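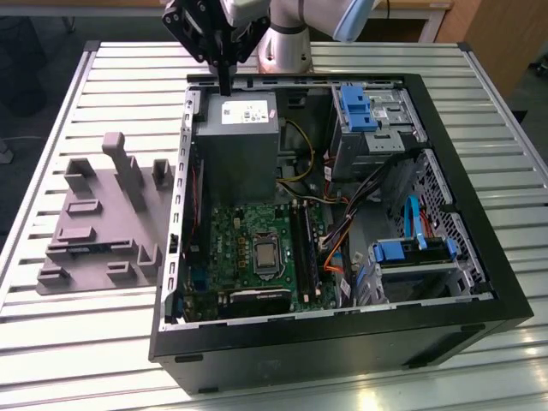
Ticket 1852 covers the RAM step on the Piduda bench, opened by Njoroge Mrema. The arm stops short of the tray and reports a position fault, then has to be homed by hand before it will accept another job. Homing itself is fine. The test machine is the old Dell tower on its side on the slatted table, with the processor bare in its socket and no cooler on it, so keep the travel height above the power supply and do not shorten the path across the board to save time. The tray sits to the left of the case and has not been re-measured after the April rebuild.

Home | Tickets | Bench log | Parts | Log in

Status: open
Priority: normal
Owner: Refugio Varela

Steps to reproduce

1. Home the arm.
2. Load the tray job and set speed to 100.
3. Run the pick on its own, without the insert.
4. Fault appears on the way down. The log gives "target out of tolerance" and nothing else.

Checked so far (Mrema)

Power cycled the controller. No change. Swapped the gripper cable for the spare, no change, original put back. Tightened the Phillips screws on the controller terminal block – one was slack, but the fault came back on the next run. Went back to the job file from before the rebuild and got the same fault at a different height, which points at the tray offset and away from the job.

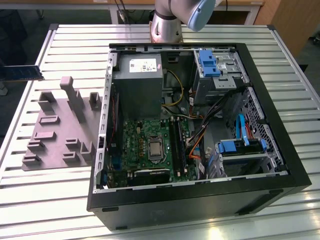
The offset is stored in two places. The Bomonbridge script writes it to the job header, and the controller keeps its own copy from the last time the tray was taught. If the two disagree, the controller uses its own and says nothing. I had only edited the header.

June 1, 2023 – Varela

Cleared the stored offset and taught the tray again from the corner peg. Timeout raised to 1000 ms while testing, to rule out a slow reply from the gripper. It made no difference to the fault and can go back to the default.

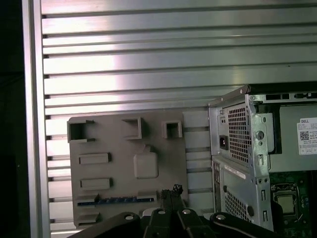
Wrist camera alignment is a separate matter and should get its own ticket. The Sastirance plug-in looks for a straight edge to square itself against, and there are too many of them on this bench. The grooves between the table slats run right across the view behind the tray, and the plug-in will lock on to one of those as readily as on to the tray edge. The fingers also cover part of the lower end of the tray from this pose. I suggest masking everything outside the tray outline and using the three square openings along its top edge as the reference.

Still to do

Put the timeout back.
Make the script read the controller offset and stop if it differs from the header.
Repeat the pick at speed 100, then try the insert.

Leave the ticket open until the insert has been run.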